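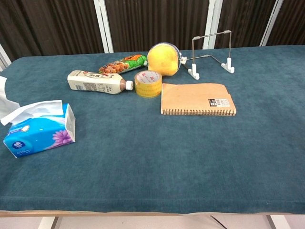 Chapter 2
Things on a Table

Every household has a surface where objects go to wait. Tissues, a drink, a snack, a roll of tape, a piece of fruit: no shop would shelve them together, yet a table takes them all without complaint.

In this chapter we sort such collections by use, by material and by how soon they will spoil. Hortensia Palomino, whose kitchen supplies most of our cases, sorts by what is in her way – a fourth method, and a popular one. Before reading on, clear one table at home and write down where each thing went.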